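The guest bathroom kit

My cousin Izzati Hidayat is coming to stay, and I have decided to be the kind of host who puts toiletries in a box. I got the idea in December from a hotel that charged me 40 dollars for parking and gave me a comb.

So far: soap, razor, toothbrush, toothpaste, something in a pump bottle.
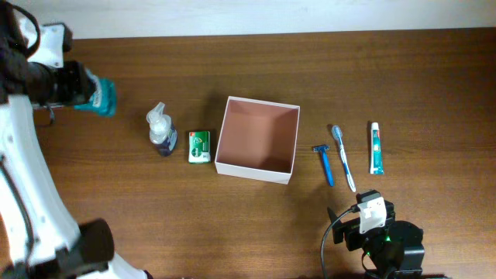 Before packing. The box was the easy part.

The pump bottle is my problem child. Standing up, it ruins any hope of a lid. Lying down, I don't trust it. I may put it by the sink and call the rest a set. Izzati will bring her own toothbrush anyway. She always does.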